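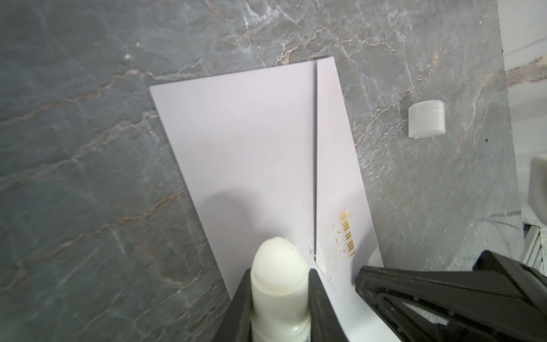
Lilac and gold on the dark stone, glue going on near the join

Glue stick or tape for smooth card? (and a bit of showing off)

Paper crafts > Cards, envelopes and invitations

obinna_o
7 July 2018
Hello all! Long time reader, first proper thread. My cousin's getting married in August and I have somehow talked myself into doing the stationery, all 101 sets of it, and I am having the best time. The pale lavender with the little gold foil strip is the look we settled on. I wanted flowers, she wanted "something like a barcode but posh", and she was right, annoyingly. The gold against that soft purple is gorgeous, especially when it catches the light.

My question is about sticking. The paper is Lasholm smooth, in the heavier weight, with a matt face and hardly any tooth to it. I've been using an ordinary glue stick because I like being able to shuffle things for a second or two before they grab. Where one panel meets another I run the tip down close to the edge and press with a bone folder. So far I'm pleased, but I've done a small pile and I have a big pile to go, and I'd rather hear the bad news now. Will it hold until August? Should I switch to tape? And does anyone have a trick for keeping glue off the foil?

Nele_DB
Oh these are lovely!! I'm a sucker for lavender and gold. And I like the stepped edge along the top, is that on purpose? Please say it is, I want to steal it.

Glue stick is fine in my opinion as long as you go right to the edge and put weight on it overnight. I use two old atlases. The trouble comes when people dab a bit in the corners and hope.

obinna_o
Ha, yes, on purpose, steal away. I tried everything flush first and the tiniest wobble in the folding showed up straight away. With one side a bit higher you can be slightly out and it still looks meant.

Frans V
I'm going to be the grump. Do not use a glue stick for something that goes through the post. I did christening cards that way for my niece and they sat in a hot car for an afternoon and half the flaps came up. Double-sided tape, the 9 mm one, and burnish it well. It costs more but you only do it once.

It is a very handsome worktop, by the way. What is the stone?

obinna_o
Thank you Frans, I was hoping for a grump. The hot car is a very good point, as my aunt is delivering a box of them by hand and her car is basically a greenhouse.

As for the stone, I only know it as marble, it was in the flat when I moved in. Dark grey with white and rusty veins running all over it. It's lovely to work on because pale paper shows up so well, and you can see at once if a corner isn't square. It wipes clean too. Dried glue comes off with a damp cloth and a fingernail.

BartGoossens
Have to disagree with Frans here. Tape is unforgiving. You get one go, and on smooth card if you're a hair out you either live with it or you rip the surface. With that many to make I'd want the wriggle room. I did a whole season of menus for a restaurant with glue stick and they were handled every night.

The real enemy is an old stick. If it drags or leaves crumbs, bin it. Fresh ones go on like butter.

Frans V
Menus aren't posted, Bart.

BartGoossens
No, but they do get gravy on them!

Nele_DB
Can I be boring and suggest both? Tape on the part that takes the strain, glue stick for everything that only has to lie flat. That's how I did my sister's and not one came back undone. Tape last, when you already know it lines up.

On the foil, cut a strip of scrap paper and lay it over the gold while you glue. Change it often, mind. The day you get lazy about changing the strip is the day you get a smear right across the shiny bit.

obinna_o
Nele that's so simple and I feel silly for not thinking of it. I've been steering round the gold with my tongue sticking out like a six-year-old.

Bart, which do you use? Mine's a deli one. I like that it's a plain white barrel, so it looks tidy next to everything else, and the tip is rounded enough that I can get along an edge without flooding it. Here's the other corner of my set-up, cap on for once: 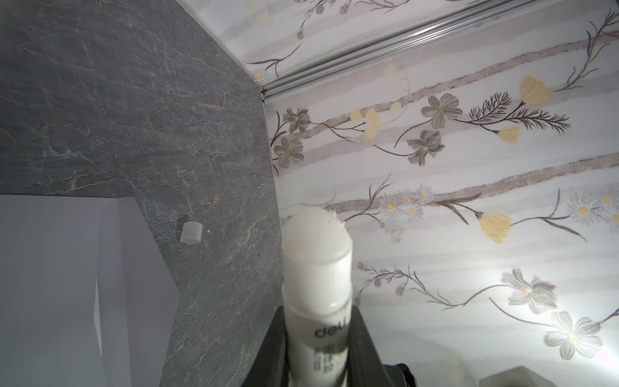 The deli stick with its cap on, stone one side and flowers the other

JorisVerstraete
Never mind the glue, where is that floral from?! The grey flowers with the yellow middles, and the little daisies. I've been looking for something exactly like that for our back bedroom, cream behind and not too sugary.

obinna_o
Isn't it cheerful! I found it at Michiels, the wallpaper place in Ganau, at the back where they keep the ends of lines. There are yellow blooms like tulips in it as well, and thin dark twiggy branches with feathery leaves, so it doesn't go too sweet. I wasn't sure about it next to such a dark stone but I think they help each other. The rusty streaks sort of pick up the beige in the background. Sorry Joris, I don't have the roll number, it went out with the wrapping.

JorisVerstraete
Right, I'm ringing them in the morning. Thank you! Back to your glue, sorry everyone.

Frans V
I see the cap has a nick or a bump near the rim. Check that it still closes properly. A cap that lets air in will give you exactly the crumbs Bart was on about.

obinna_o
Frans you have eyes like a hawk. It does still click. I'll stand it in a jar with a lid overnight to be on the safe side, I read that in an old thread on here.

BartGoossens
I buy whatever the school suppliers have, to answer your question. No loyalty at all. White, because the coloured sort that's meant to dry clear made me nervous on pale paper.

And I'll give Frans this much: for the flap, the bit people pull, I'd think about a thin line of wet glue. Caltia does one with a needle nozzle. You need very little or it cockles the card.

Nele_DB
Careful with wet glue on lavender, I've had it leave a darker patch that never went away. Test it on an offcut and leave it a whole day before you decide it's fine. I looked at mine after an hour, thought it was perfect, did a stack and then found the patches at breakfast.

Frans V
Seconded. We agree on something.

obinna_o
Okay, the plan! Glue stick for the flat panels, tape for the flap, scrap strip over the gold, everything under heavy books until the next day. I'm going to make six that way and leave a couple on the windowsill in full sun as a greenhouse-car test. If the wet glue turns up in the post I'll try that on an offcut too, purely out of nosiness.

Does it matter which way the grain runs when you fold, with card this thick? A few of my first ones have a slightly rough look along the crease and I can't tell if it's me or the paper.

Nele_DB
It does, very much. Fold along the grain, so the crease runs the same way as the fibres. Bend a sheet gently both ways without creasing it, and the way it gives more easily is the way you want your fold. Score it first with something blunt. I use an empty biro.

BartGoossens
And fold it so the scored line is on the outside, like a little ridge inside the fold. People do it the other way round and then wonder why it cracks.

obinna_o
I have been doing it the other way round.

Frans V
Everyone does. How many are left to cut?

obinna_o
Enough that I'm not too upset! I'll flatten the rough ones under the books and use them for the cousins who won't notice. Off to find an empty biro, will post the windowsill results when I've got them.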